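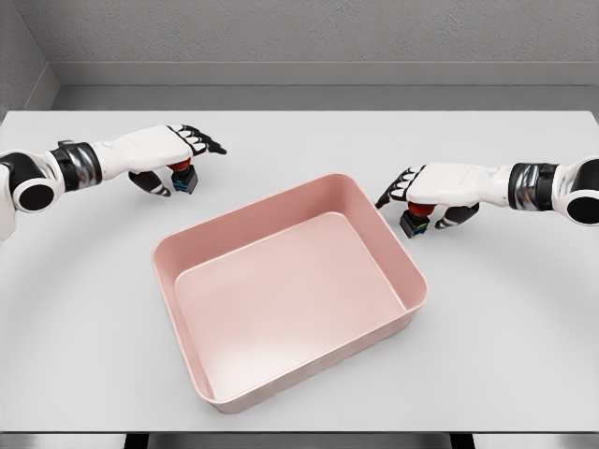 Visit to the Gilmartin pottery, September 17, 2020

The Gilmartin pottery sits at the end of a gravel lane outside Carden, past the feed store. Parking is on the grass. Eight of us went on the morning tour, which lasted a little over an hour and cost nothing.

Mairéad Hanrahan met us at the door and took us first to the clay room. The clay comes in by truck from Lillier in 30-pound bags and rests for a few weeks before anyone uses it. She let us cut a block with the wire, and it is harder than it looks.

The throwing room was next. Two wheels were running. Evangelia Mavromatis was making soup bowls and kept working while she answered questions. She weighs every ball of clay first - the bowls have to stack.

The big kiln holds 200 mugs. It was cooling, so we only saw the outside. Glazing is done in a shed across the yard, and the floor there is uneven, so wear decent shoes.

The shop has a shelf of seconds by the window. I bought a butter dish with a small chip for $23. Cards are accepted. The next open morning is in October, and you need to call ahead for a place.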